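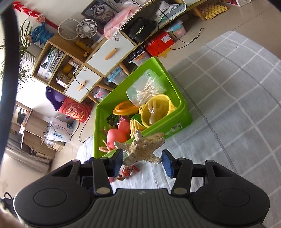

starfish vs the green bin. toy sort out, day one

Right. Small room is getting cleared before September or I'm moving out and the toys can have it. Thread so I actually finish.

The rule was toys only in the green bin. So tell me why there's a tub of cotton buds in there. Next to a yellow play pot with a spatula (fork?) stuck in it. I did not put them there. I may have put them there.

Starfish is a proper dried one, not a toy, came back from a beach holiday and has lived with the play food ever since. Five bumpy arms. Goes everywhere, belongs nowhere. Am thinking shelf.

Keeping: the plate, the pink pig, crab, anything veg shaped. The pig is non negotiable, there would be tears and some of them mine

Yellow knobbly thing – corn or pineapple? House is split. It's been served to me as both, and once as soup.

Teether ring is going. Everyone here has teeth now. Lovely beaded peachy one though, so it's going in the memory box, which is how I ended up with 2 memory boxes. Don't start.

Several of you asking about the drawers behind. White fronts, wooden bar handles, Prantl, second hand, £20 and a very bad drive home. They stick a bit in the damp. Little round sticker on the top one has survived everything I've thrown at it, incl. hot soapy water and a butter knife

Cubby shelves next to it are the real problem. Papers and folders, all mine, all "to file". Yellow bottle lying on its side in there too. Not touching that today.

Top of the cabinet: two fans, because one wasn't enough for that room in the heat. Handbag. Pile of folded cloths. Pink box with the pompoms is hair clips, roughly 200 of them, we use the same three.

Yes that's the cat on the wall. No she doesnt help. Yes she knows she's up there looking fluffy and important.

Eglė Ozoliņš says to sort by "used this week / not used this week" and bag up the rest for a month. Tried it. Bag got found in under an hour, so that's that.

Cable hanging down over the drawers is next, I want it clipped along the back. Has anyone used those Stutel stick on ones?? Do they take the paint off

Update: cotton buds back in the bathroom. Biscuit found, toy one, thank god. Play food going in the pot for now, the rest stays in the bin until I find a lid that fits. Starfish still undecidd.

Tea. Then papers. Maybe papers.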